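Gallery: the shared workroom at Flavley

Posted 12/07/2022 by Debora Rizzi

I have been going in and out of the Flavley workroom since February and I was asked to put up a gallery page for people thinking of taking a desk. I said I would, on condition that I could write what I liked. The brochure calls it "a bright industrial space full of character". I have my doubts about the character, and I'd like a word about the bright.

Brick first, as it is what everyone brings up. There is a red brick wall at the back and visitors go straight to it and pat it. Rupert Ammann, who showed me round the first time, told me it was the making of the room. It's a brick wall. It holds up your end of the building and you can't get a nail in it without a proper drill.

The white shelving is the other thing in the brochure, under "generous storage". Generous it may be, but I have yet to see people use it. Things go on the bottom and stay there, and the upper shelves wait for a filing system that Aslı Ateş has been promising us since the spring. If you join, bring a box with your name on it.

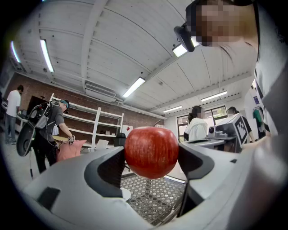 A red apple, with the ceiling lights, the air conditioning unit and the brick wall behind.

On the apple: Farina delivers fruit on Tuesdays, and it is listed as a benefit of membership. I would not join anything for an apple, though I admit they are glossy enough. By the end of the week you get whatever is left, and I have had one that tasted of the fridge.

On the ceiling: long white curved panels, with beams and pipes on show. Some people pay extra for that sort of thing. The lighting is fluorescent tubes, good for close work and unkind to everybody's skin. Gerardo Benedetti says you stop noticing after 3 weeks. I am on my fifth month and still notice.

On the air conditioning: a white unit on the wall, just under the ceiling. The desks nearest to it are offered to newcomers as the best in summer. Try one for an afternoon before you sign, and take a jumper.

Desks are let by the month and the room takes 16 people, which I think is optimistic - 12 would be kinder. Rebecca Lo Presti keeps the list and will let you come for a free day if you ask her. Ask for a Monday, when it's full, and see what you make of the noise.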